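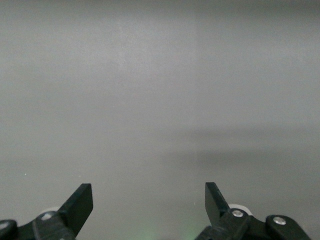 The September dropouts: your questions

Lots of you have written in since I mentioned that Lai, our two-armed setup, kept letting go of things last month. I've pulled the most common questions together (some were asked four different ways, sorry if yours got squashed into another one). Last updated 21 October 2026.

What went wrong, in plain words?

The left gripper opened when it shouldn't have. Lai would pick up a cube, lift it, set off across the table and then the fingers would just let go. No alarm, no stop, and the arm carried on to the drop-off point with nothing in its hand, quite happily!

How often did it happen?

We ran 1,279 picks over the month and logged 43 drops, every one of them on the left arm. The right arm had none at all, and that's what got Chi-keung Wei looking at the cables before the rest of us had stopped arguing about software.

So was it the cable?

Yes, or the strain on it anyway. The gripper lead had been clipped too short when we moved everything over to the Hillomport room, so it tugged at its connector whenever the wrist turned far enough. The connection dropped for a moment, came back, and the gripper restarted. Our gripper settings (we use Grokavent for those) had "open on restart" ticked. I ticked it. I thought it would be handy.

Could it have hurt someone?

Not with foam, no. But an arm that lets go without telling you is a safety fault whatever it's holding, and we treated it as one. Lionel Leclerc had both arms off by lunchtime and they stayed off until we'd found the cause.

What are you using for the retests?

Foam cubes, and we're keeping to them until I'm a lot more relaxed than I am now. A dropped one doesn't dent the table or chip a finger, and the colours make the log easier to write up: red-orange, light blue and purple, well spaced out on the grey top so neither arm has to squeeze past anything. The lead on each wrist gets a look before we start, too. You want some slack there, like the loop of black cable arching over the left one.
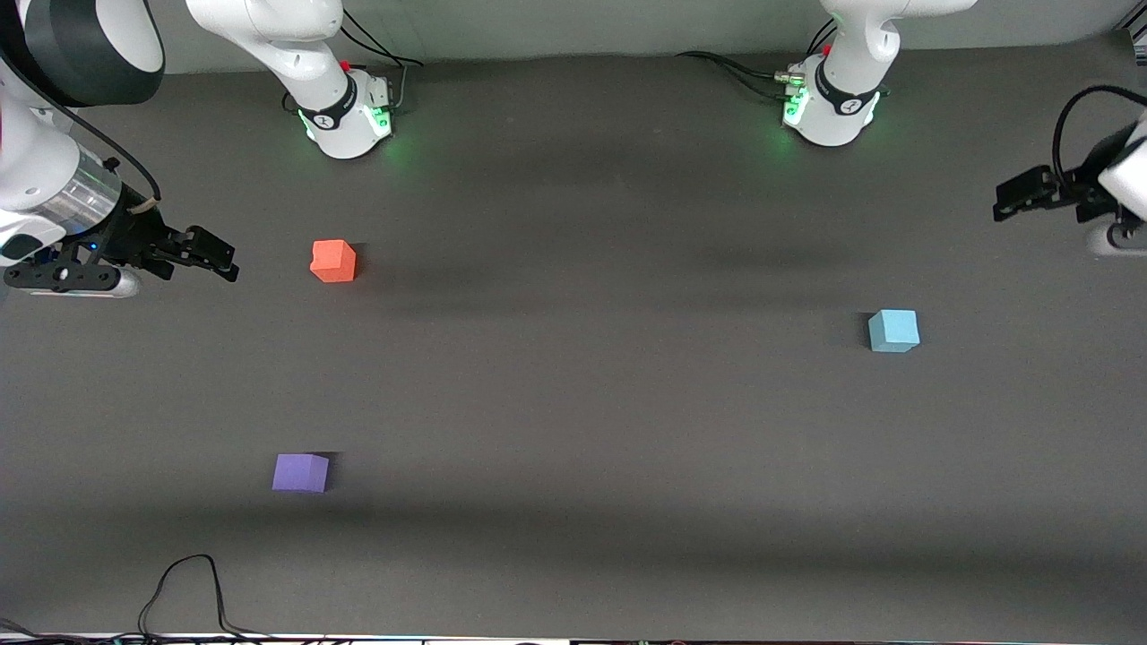

Does a green light on the base mean everything's fine?

I used to think so. Both bases have them, glowing away at the front, and ours stayed green through every single drop. On our setup the base light tells you about the arm and knows nothing about the gripper, so please don't go by that alone.

What did you change?

New lead with proper slack, "open on restart" switched off, and a check in Skeline that stops the arm if the gripper goes quiet for more than 50 milliseconds. We then did 100 picks on the left arm with no drops.

Can I have the Skeline check?

Yes, drop me a message and I'll send it over. You'll need to change the gripper name on the second line.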